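Pitch and fixtures update, 2022-01-18

The main pitch at Gimthorpe passed its surface test last week. Ball roll, vertical rebound and traction were all measured at six positions, and every reading fell inside the limits for women's tier matches. The north goalmouth gave the lowest traction figure and will be re-tested in May, once the spring overseeding has taken.

Two home matches called off before Christmas have been given new dates. Both will kick off at 2pm, and tickets already bought remain valid. The match against Cernis stays at Gimthorpe. The match against Clollel moves to their ground, with the return fixture switched to ours, so season ticket holders still get the same number of home games.
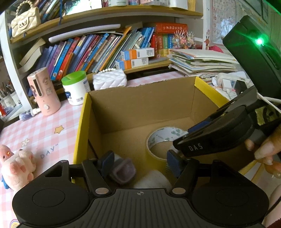

An open box on the checked tablecloth.

Squad registration closed with 26 players listed, of whom 18 can be named on the team sheet for any one match. Lise Bouchard is registered as a goalkeeper and is eligible for league and cup. She played 39 matches for her previous club and will wear the number 30 shirt. Goalkeeper training moves to the far end of the all-weather pitch to spare the grass.

The average home gate for the first half of the season was 482. The east turnstile will now open 45 minutes before kick-off, 15 minutes earlier than before. Supporters with seats in rows A to F should use this entrance. The west turnstile keeps its present hours.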